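Old jeans, belts and belt loops: the denim page

Updated October 29, 2022

Welcome to the denim page, which I keep promising to split into two and never do. It began as somewhere to put pictures of jeans while I was learning to look after them properly, and it's grown a lot of chat around the edges. If you only want the pictures they're halfway down, off you scroll! Everyone else, put the kettle on.

I should say I'm no tailor. I learnt on a second-hand Jodo machine that hated thick seams (and let me know it), and most of what I do now is by hand, slowly, at the kitchen table in Grodenow with the radio on. But I've worn jeans nearly every day since I was at school and I do have opinions about them.

What I look at first

When a pair of old jeans comes my way I lay them out flat before anything else. Held up by the waist they always look fine, that's how you end up bringing home a pair with one leg twisted round to the front. Flat on a table you see the lot. I put the waistband nearest me and the legs running away to the far side, front up, then turn them over and do the same again.

Knees and inner thighs are where everyone looks, quite rightly, and the hems. I go for the top. The waistband, the loops and the seams just under it take a dreadful amount of pulling, especially if you're a person who hitches their trousers up by the loops (I am, I can't stop). A worn knee is an afternoon's work and can look rather nice. A loop that's torn out and taken a bit of the cloth with it is a proper nuisance.

I run a thumb along the seams as well. You can feel a broken stitch before you see it, a sort of little gap where the thread ought to be bumpy. Good light from the side helps too — a desk lamp pushed right down low does it.

Why the stitching is that colour

My favourite thing about jeans is the thread. That yellowy tan against the blue, it's so cheerful. People ask me what to buy to match it and the annoying answer is that there are dozens of shades between mustard and toffee and they all look right on the reel and wrong on the jeans. Take the jeans to the shop with you. I use a reel called Paulauskas 285 for most things, which is on the golden side and seems to calm down after a wash or two.

Boonmee Rojanasak, whose mending evenings I went to all through one winter, wouldn't let any of us match our thread at all for the first month. Bright red, all of it, so she could see what we'd done from across the room. I still have a pair with one red loop and I'm very fond of them.

The pictures

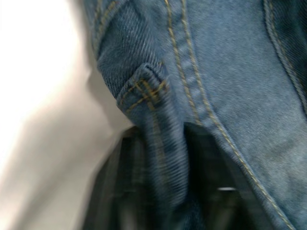
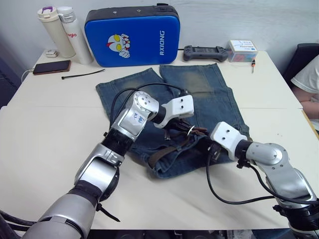
First, a belt loop very close up, with its tan bar of stitching and the double row of topstitching curving past it. Look how fuzzy faded denim is when you get right up to it! Second, faded jeans laid out flat, lighter over the thighs and knees, with a brown belt still through the waistband.

Belts in or belts out?

I get told off about this. Plenty of people keep a belt in their jeans from one wash day to the next, and I can see the appeal, you just step in and off you go. I did it for years. The trouble for me is folding them. With the belt in, the waist won't lie down, it bunches up and goes its own way, and then the whole pile on the shelf leans. So mine come out now, get rolled up loosely and live in a drawer with the scarves.

If you do leave yours in, try this. Lay the jeans flat, do the buckle up, and smooth the waistband outwards from the middle with a hand at each side. Then fold one leg over the other and bring the hems up to just below the belt, so the bulky part ends up at the top of the pile and sticks out a bit at the front. It isn't lovely but it does stack.

And please take the belt out before washing. I know, I know. I put a Skisia leather belt through a forty wash in March and it came out like a strip of bacon, with a brown tidemark on a perfectly good pillowcase.

Checking a loop

The bar of dense stitching that holds a loop on is called a bartack. It's only a lot of small stitches laid side by side and on top of each other until they make a ridge. Have a look at yours next time you've got a pair on your lap. If the ridge is firm and the thread isn't whiskery, leave it alone. If there are ends poking up, don't pull them (I always want to pull them), snip them and see what's underneath.

Then give the loop a gentle tug sideways. There shouldn't be any daylight between it and the waistband. If there is, sew it now while it's a ten-minute job.

Sewing one back by hand

1. Unpick whatever's left of the old bartack with small sharp scissors and brush the fluff away.

2. If the cloth behind has gone thin, slip a scrap of denim or strong cotton behind it and tack it in place.

3. Fold the end of the loop under the way it was before. There's usually a darker patch to show you where it sat.

4. Using a denim needle and doubled thread, make five or six long stitches straight across the loop, all on top of each other.

5. Now go over those with tiny upright stitches, packed close, right through every layer. A thimble is your friend. So are pliers for pulling the needle through, I keep a pair in the sewing box.

6. Finish on the inside with a couple of knots you'd trust with your life.

The first one I did took me most of an evening and looked like a caterpillar. Still holding, though.

Washing, since I always get asked

Inside out, cool, with other dark things, and not very often. I hang mine by the hems so the weight of the waistband pulls the legs straight, and then I hardly need the iron. Thick seams dry last, so have a feel of the waistband before you put them away. I've been caught out by that more than once and a musty shelf is miserable.

I don't mind fading at all. Some people buy special liquids and worry dreadfully over it. To me the pale patches over the thighs and knees are the best bit of an old pair, and you can't hurry them along without it looking a bit daft.

Letters

Ivars Rimkutė wrote to ask whether topstitching thread is too thick for an ordinary machine. Mine would take it on the top with plain thread in the bobbin and a longer stitch than usual, going slowly over the lumps and turning the wheel by hand where the seams cross. Try it on an old hem first. He also asked where to find long reels, and I'm afraid I don't know of a good place for those at the moment. The 600 metre ones I used to get have gone up so much that I've gone back to small reels and grumbling.

Someone else wanted to know what to do with loops cut off jeans that are past saving. Keep them! I have a jam jar full. They make very good hanging tabs for tea towels and oven gloves, and I sewed one inside the neck of my gardening coat, which used to live on the floor.

Still to add: hems, zips (eek), and a bit about pocket linings once I've finished the pair with the hole my keys keep falling through.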